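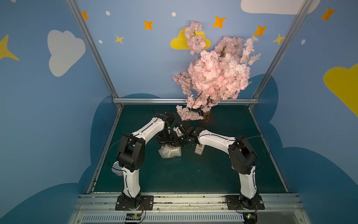

Section 3: Unpacking and first set-up

Right, the fun bit! I wrote this part of the guide after setting up my own Rendeser bread maker on a very small kitchen worktop in Flandham, so it follows the order I wish I'd done things in.

1. Stand the carton the right way up and slit the tape along the top. Keep the blade shallow — the instruction sheet lies directly under the flaps and I cut mine neatly in two.

2. Lift out the accessories tray first. You should have the measuring cup, the double-ended spoon and the kneading paddle. The paddle is small and loves to hide in the folds of the packing.

3. Take hold of the machine by its base, never by the lid, and lift it straight up. 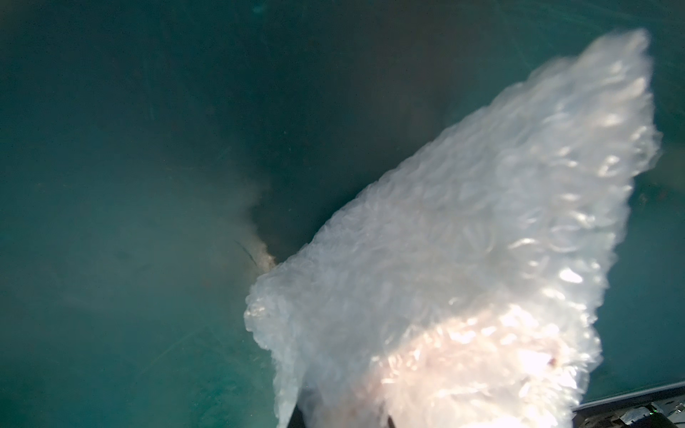

4. Keep all the packing until you've done a test loaf. If you bought yours through Lo Presti they'll want it back in the original carton should you need to return it (the returns period is 29 days, and it goes quicker than you'd think).

CAUTION: Plastic bags and wrapping can suffocate. Keep them well away from babies, small children and pets.

5. Pick your spot. It needs to be flat, dry and well clear of the wall so the side vents can breathe. Mine sat under a cupboard to begin with and the steam made the paint bubble, so do look up as well!

6. Wash the pan and paddle by hand in warm soapy water and dry them properly. Wipe the inside of the machine with a damp cloth. Please don't pour water into it.

7. Fit the paddle on its shaft, drop the pan in and turn it clockwise until it clicks.

8. Plug in, choose programme 3 and let it run empty with the lid shut. You'll get a bit of a smell the first time and it does fade. I open a window anyway.

Note: the pan can reach 95 degrees even on the jam setting, so have oven gloves handy from day one.

9. Switch off, unplug and leave it to cool completely before you touch the pan.

If the display shows E2 when you plug in, the lid sensor isn't closed. Press down on the front left corner — mine needs a firm push — and try again. Anything else, turn to Section 7.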